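Bodeo Releases Revised Fitting Guide for Wall-Hung Power at Workroom Tables

LESUM, July – Bodeo, a supplier of furniture and fittings for small workrooms, has released the second edition of its guide to wall-hung power at tables. The 16-page document covers hook selection, mounting height, cord routing and marking. It replaces the first edition in full and applies to all rooms fitted under the Bodeo table program.

The guide specifies that a power strip serving a single table be hung vertically on the wall behind it, using the strip's own hanging loop and one metal hook. The cord leaves the lower end of the strip and runs down the wall. The tabletop stays available for work, and the strip can be lifted off for inspection without tools.

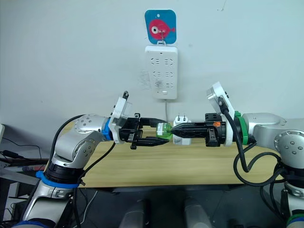 Vertical power strip on a wall hook behind a light wooden table, with a blue fish sign at the hook.

Hook height is set at 1,510 millimeters above the finished floor. The first edition gave a range, and fitters reported that strips in neighboring rooms ended up at visibly different levels. "A single figure is easier to check and easier to order cord for," said Godfrey Wanyama, fittings engineer at Bodeo. "Where a window or a pipe is in the way, the installer records the deviation on the room sheet."

A new section deals with marking. Each hook position may carry a small sign with a picture on it, and the same picture is entered on the room sheet. Picture signs were adopted after a review of 164 rooms, in which numbered labels were often missing or had been swapped between tables.

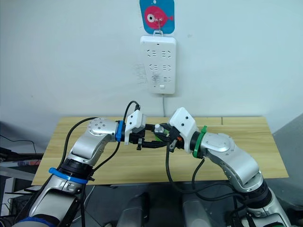
The strip hangs below the picture sign; its cord runs down the wall toward the table.

The guide also sets out requirements for wall finish. Plain, light-colored walls are preferred, as scuffs and stray marks show early and can be cleaned at the regular inspection. The area beside the strip should be wiped with a dry cloth only. Strips are taken down and unplugged before any damp cleaning of the wall.

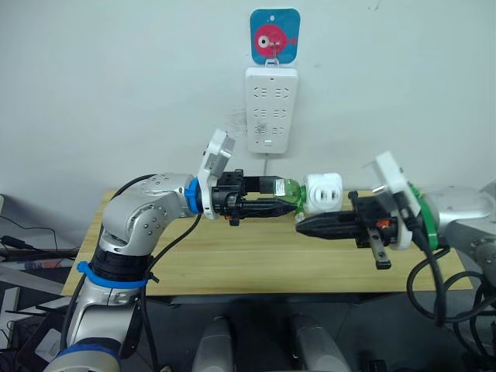
Tables are treated in a separate annex prepared by Melahat Soylu. It covers light wood surfaces, seams between top sections and the clearance to be kept between the rear edge and the wall so that a cord can pass without being pinched. Small items such as plug adapters and bottles are to be stored off the table at the end of the day – liquids never on a shelf above the strip.

A total of 539 fitting kits will be supplied with the printed guide. Each contains one hook, fixings for masonry and drywall, a drilling template and a blank room sheet. Power strips are not included. Existing customers can request replacement templates at no charge; templates from the first edition should be discarded.

Media contact: Hemi Pirihi, Bodeo press office, Lesum
Technical inquiries: Godfrey Wanyama, Fittings Engineering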